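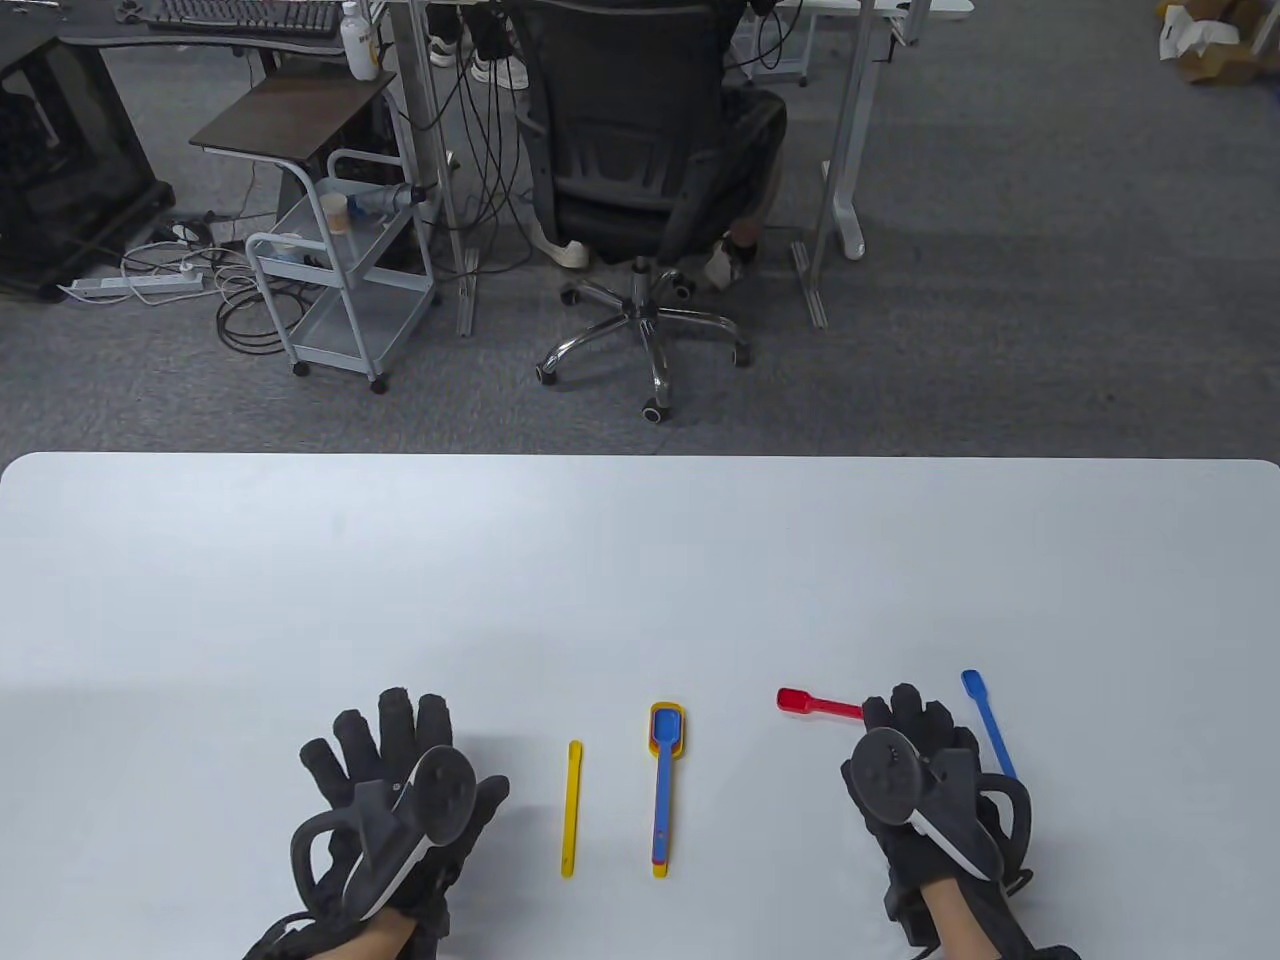

Glove station, spoon task

From: Siiri Siliņa
Date: 2024-04-06
Subject: Re: second glove set, Grasholm budget

> Can we hold the order until February? Hosturau wants
> 370 per controller strap kit and I have 50 left in the line.

No. One set per table stalls when a strap fails. Buy the kit from Tornar and move the 50 to spares.

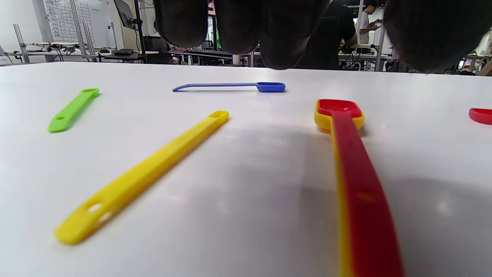 Grippers are a separate line. I want 4 more hand-held units, same mount as now. Spoons stay as the test set: a red one stacked on a yellow one, as on our table, is a harder grasp than anything in the Priedītis quote -- and cheap to replace.

The quote also leaves out shipping. Add 38 per unit.

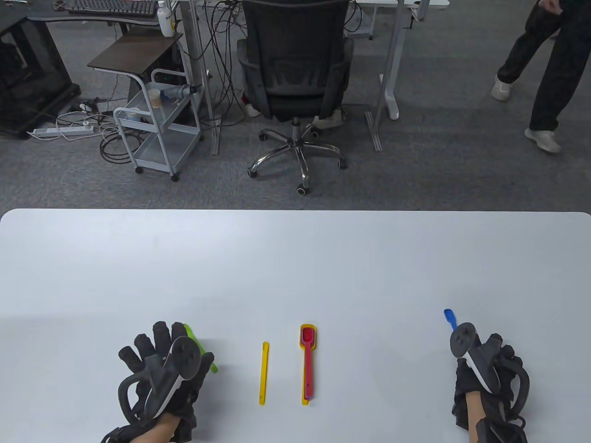 With that included, Tornar is still lower. Send me the revised sheet and I will sign it.

Siiri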